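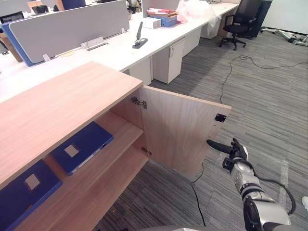 Publications > Records and Office Practice > Working Papers > Section 4

4. Misfiling in Mixed Paper Holdings

4.1 Material

The holdings at the Welik office consist of 1,936 case folders, opened over the life of the land survey and never scanned. Each folder carries a label with a case number and a parish code. The parish code was dropped from new labels when the Camacho branch closed and its files were moved to Welik, so the two label styles now stand side by side on the same shelves. Staff sort by case number first. Older staff sort by parish first, and both groups regard their own order as the standard one.

We use cookies to remember your reading preferences. Manage settings or continue to accept.

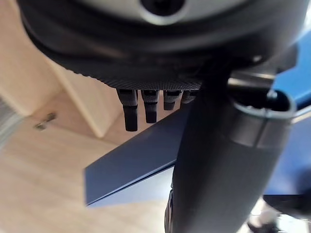
A folder was scored as misfiled when its neighbors on both sides belonged to a different run of case numbers. Folders lying flat were scored against the written shelf list, as they have no neighbors in the usual sense. Empty folders were kept in the sample. Folders signed out at the time of the check were scored from the sign-out sheet and entered as absent – a category that turned out larger than the pilot had suggested.

4.2 Results

Of the misfiled folders, 77 percent carried the older label style. Most were found within one shelf of their correct place, which agrees with the view that the error is made at return and not at retrieval. Closed cabinets gave higher rates than open racks. Figure 3 shows a cabinet with its door open and dark blue folders lying flat inside. Flat storage hides the spine, and a clerk returning a file has to lift the upper folder or read the face label. The shelf list assumes upright storage throughout and gives no rule for this case.
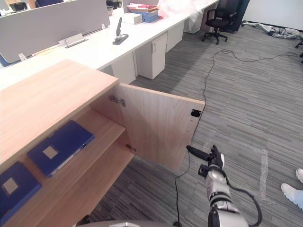 Fadime Aydoğan objected, in written comments on the draft, that the closed cabinets hold mainly the older files and that the effect of the door cannot be separated from the effect of the label. We accept the point in part. When the comparison is limited to the older label style, the difference between cabinets and racks becomes smaller but keeps its direction. The remaining group contains 26 folders and will not support a stronger claim.

4.3 Use of a shared index

The Orosus index was introduced in February and lists each folder by case number and shelf. It is updated by hand at the end of the morning shift. Entries made after noon wait until the next update. 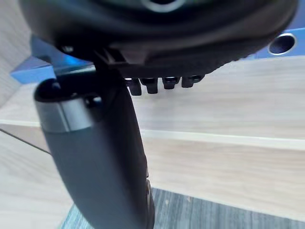
Does the index reduce misfiling? It shortens the search for a misplaced folder, but the rate at which folders are put back in the wrong place was the same before and after its introduction. The index records where a folder should be, and the check in 4.1 is still needed to learn where it is. Relabeling of the Camacho files is treated in Section 5.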